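Ploment hand group, minutes of the meeting held on 12 June 2026

Present: Idun Isaksson (chair), two from Dahlgren, three from the Wokholm lab. Apologies from Vadow.

1. Minutes of the last meeting
Agreed with one change. The glove repair was charged to Wokholm and should have gone to Dahlgren.

2. Remote control sessions
Nearly 100 runs have been saved. Small items are still the slow part, and operators tire after 30 minutes. Sessions will be kept to that length, with a break before the next one. Dahlgren asked that the operator's name go in the log for each run. Agreed.

3. Small objects
The die stays on the list along with the sponge, the napkins and the jar. Wokholm wants the grip on the die shown with fingers and thumb each time, so that the runs can be compared.
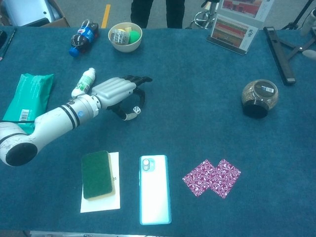
Dahlgren asked: do we keep the runs where the operator drops something?
Idun replied that they are kept and marked as failed, and that whoever trains on them can decide whether to use them.

4. Showing by hand
Guiding the arm by hand works for reaching but gives poor finger data. Wokholm will try five tasks both ways and bring the results. The glove needs setting again for each new operator, and the steps for this are to be written up.

5. Actions
Idun: send the new log sheet to all sites.
Wokholm: the five tasks, and the glove steps.
Dahlgren: ask Vadow about spare finger cables.

Next meeting in October, room 14.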